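Matow border planner: a review after one long summer of paperwork

August 18, 2019

I should start by saying I'm not a lawyer and I don't work in immigration. I'm somebody who helps out relatives with forms, and this year there were an awful lot of forms. So when a friend told me about Matow, a subscription tool that keeps track of visa rules, entry requirements and changes in the law, I thought I'd give it a go. I've now used it for six weeks or so and I have opinions!

What it does

You tell it which countries you're dealing with, what kind of application it is (work, study, family, asylum and so on) and it builds you a page with every rule that applies and where that rule comes from. When a government changes something, you get an alert. You can also follow bills as they crawl through parliament, which sounds dull and mostly is, but it's very handy when everyone in the family group chat is shouting about something they half heard on the radio.

Setting it up

Easy enough. I had an account in a few minutes and my first case page in 13 more. The questions are in plain English, with a little help box next to each one, and I only got stuck once — it wanted to know whether a family application was "in country" or "out of country", and ours had managed to be both. The help desk sorted that by email the next morning.

There's an import button for old documents too. I fed it 200 pages of scanned letters and it sorted nearly all of them by date. A few ended up in July that had no business being there (it seems to get muddled between the date on the letter and the date on the stamp), but moving them is just a drag and drop.

The alerts

Now this is the part I'd pay for. The alerts tell you what has changed, show the old wording beside the new, and say whether it's law yet or just somebody's proposal. That last bit matters so much. Politicians love announcing things, and half of what gets announced about borders never reaches a vote, or comes out the other side looking completely different. Matow puts a small grey label on anything that's only been talked about and a green one on anything in force. I've stopped panicking at grey labels altogether.

I do wish you could turn the volume down, though. When I came back from a week at my sister's I had 1134 unread alerts, because I'd ticked "all debates" without thinking about what that meant. Untick it. Really. Stick to "changes in force" and "final votes" and it's much more civilised.

How it compares

I tried two others before settling. Mulov is cheaper and has a nicer phone app, but it only covers entry rules, so it's fine for holidays and not much use if you're bringing your mum over. Mfaume has far better notes on appeals and tribunals, written by people who plainly know their stuff. It's aimed at professionals and priced to match, and I found myself looking up every third word. If you do this for a living you'd probably like it best of the three.

Matow sits in the middle. It won't argue your case for you but you'll know what the case is.

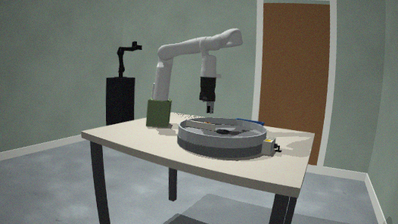 Things that annoyed me

The search is fussy about spelling. Type "asylum seeker" with one letter wrong and you get nothing at all, not even a suggestion.

The printed version is ugly. It spreads one table over six sheets and leaves the headings off all but the first, so I ended up writing them in by hand.

And the parliamentary calendar runs a day behind. I missed the start of a committee debate that way, which I could have lived without, but if you're following something closely it's a real nuisance. They say a fix is coming with the Testismont update. No date yet.

Would I keep it?

Yes, for now. I'm on the monthly plan and I'll stay on it until my aunt's application is decided, then pause it (you can pause, and it keeps your pages, which I checked before signing up). Four stars from me. I'd have gone to four and a half if the printing worked, and if you've found a way of getting those table headings to repeat, please leave it in the comments.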